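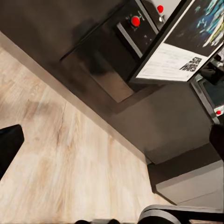 Dark cabinet base against a pale wood-grain floor.

Shop > Kitchen Care > Cleaners > Vakthorpe Cabinet Soap

Vakthorpe Cabinet Soap, 5 litre refill

I've been making this soap for eight years now and it's still the thing I get the most emails about, so let me try and answer the usual ones in one go! It's a plain liquid soap for painted, lacquered and oiled cupboard doors. No wax, no shine-booster, no lemon smell (I did a lemon batch once, under the Tapia label, and the less said the better). You put one capful in a bucket of warm water, wring your cloth out well and wipe along the door, then go over it with a dry one.

Dark doors are where people get stuck, especially gloss ones. If you're getting streaks, you're using too much. Halve it, and if it's still streaky halve it again.
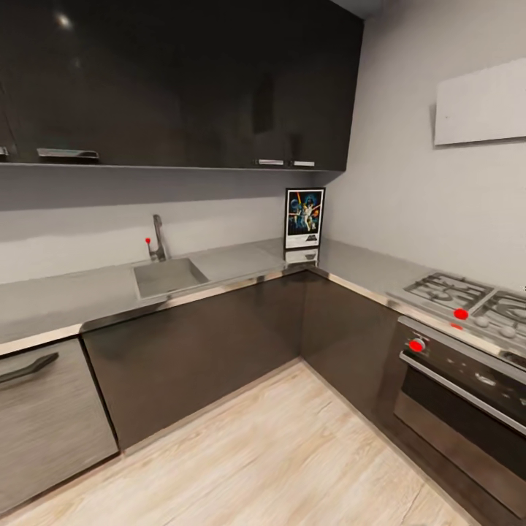
The other culprit is old polish. If you've been using a silicone spray for years, the first two or three washes will look worse as it lifts, so please stick with it before you write to me in a huff. Fidel Zapata, who fills the bottles, reckons a microfibre cloth helps. I still use old tea towels.

One refill makes around 30 of the small Ikska spray bottles once diluted, and the empty container can come back to us at Lanuter Yard for another go. Don't use it on bare, untreated wood, and keep it out of the shed in winter as it goes cloudy below freezing.

The next batch is ready on 17th November. Orders after that will probably go out in December.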